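February, 6:40 am

Let the hens out late, run still icy by the gate. Five eggs yesterday, four the day before. Clasow is laying again after the molt, pale brown, a bit thin at the small end. Put more oyster shell in the side dish.

Abugri is still favoring her left foot. Soaked it and wrapped it again. Dzifa looked at it too and thinks it's bumblefoot, early. Check the scab tomorrow before feeding.

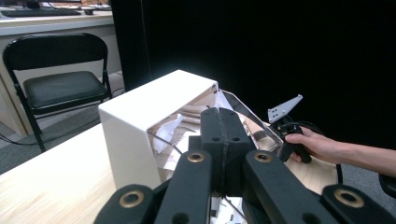
Finger pads together, paper scraps underneath.

Coop heater tripped overnight - low was 19 on the wall thermometer. Moved it to the other outlet. Nele Steinbach has a spare cord if this one keeps going.

Feed: opened the last bag of layer pellets. Trernus is at the bottom of the order and gets chased off the feeder, so hang the second one back up by the nest boxes.

Waterer needs scrubbing.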